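We use cookies to remember your preferences. Accept / Manage

Reading time: 9 min

Can it do the kitchen yet? My pre-run checklist, with comments

Checked 27/08/2019

I've been asked by a few of you for the list I go through before I let an arm anywhere near a counter, simulated or real. So I cleaned up my notes (a little!) and put my comments under each item. Nazar Panasiuk wrote the first version back in April, and I've been scribbling on it ever since. The task this time is the one we call Drevness: find the small tub, pick it up, put it where it was asked for, leave the rest of the kitchen alone. My mom could do it while on the phone.

Before the arm moves

1. Target named and reachable — OK
The tub with the red lid, on the cutting board. I write the target down by color and by what it's standing on, and I make everybody use the same words. Last round one of us had "cup" and another had "jar" and we lost a whole afternoon to it. 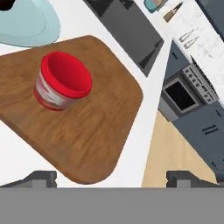
2. Gripper open before approach — OK
I like the fingers wide until we're right on top of the thing. Our old script closed them halfway on the way in to save time, and it knocked over more tubs than it ever picked up.

3. Approach angle — OK, with a grumble
The planner wanted to come in low across the board. I changed it to come down from above. Lids are slippery customers in our contact model, so I'd much rather have it grab the body, and Karine McKinnon disagrees with me on this, loudly. We're trying it her way next.

4. Stop button tested — OK
Yes, even in simulation. If you skip it there you'll skip it in the shop, I promise you.

Counter and clearances

5. Food nearby — NEEDS WORK
There's a steak by the appliance and a chocolate cupcake on a blue plate right behind the board. The tub is on the same corner of the board as all that, so a sloppy swing takes dessert with it. I'd like a keep-out zone around the plate, and right now we don't have one.

6. Elbow and upper links — NEEDS WORK
Everybody watches the fingers and forgets the elbow. Put the clearance check on every link, please, and include the shelf overhead. Nukov, our planner, only checks the wrist unless you tell it otherwise (the setting is buried on the third tab, good luck).

7. Sink — OK
Off to the right, and outside today's path. Still, mark it as a hole and not as a surface. We had a run once where the arm very politely set a plate down on thin air.

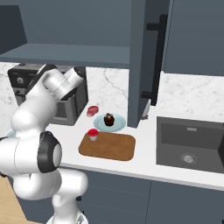 After the run

8. Target where it should be, upright — fill in per run
I check this by eye as well as by the log. We have 1,672 runs logged on this task and the log's idea of "upright" is generous.

9. Everything else where it was — fill in per run
Compare against the start positions. A plate that got nudged is a fail in my book, even if the tub landed perfectly.

So, can it do chores yet? One chore, in one kitchen, with me fussing over it first — I'd say nearly. Clearing a whole counter after dinner, no, and I wouldn't hand it the steak. Ask me again once items 5 and 6 are fixed, and send me your own lists if you have them!

Related
Forty towels and one very tired arm
What Paquette taught us about drawer handles
Sorting bolts at Monard: a shop-floor checklist
Why I still test the stop button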